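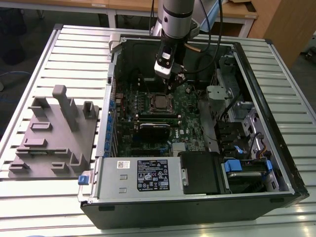 The Ornholm sideline headset kit is the one I tell every footy club to start with. I've run game-day comms for a country league side for 13 seasons now, and I've yelled myself hoarse over enough cheap walkie-talkies to have opinions! The kit gets you 6 headsets, a base station and a charging dock, all in one hard case you can chuck in the boot. The base station is a plain box with no computer in it, so you won't be popping a side panel off to get at a green motherboard like you would with an old Dell tower. Switch it on, wait for the light, put your headset on and talk to your runner.

Range is 100 metres with people in the way, so the coach's box to the far bench is fine at most grounds (our place at Lesside has a brick grandstand and I still get through). The ear cups are big and a bit sweaty in May, but they do block out the crowd. Katia Bortolotti on our bench wears hers over a beanie and hears every word.

Batteries last a full match plus the reserves game beforehand. Spare ones are the same Govance packs the older kit used, so hang on to yours if you're upgrading. I'd grab a second dock too if your juniors share the gear.

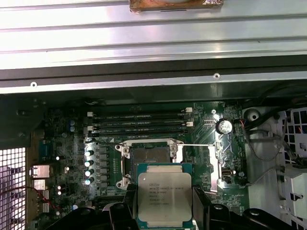
What's in the case
Headsets x 6, with mic foams
Base station and power lead
Charging dock
Belt clips
Colour stickers for telling coaches and trainers apart

Hire or buy
We do both. Ring and ask for Siyabonga Potgieter, who looks after club orders, and tell him which ground you play at.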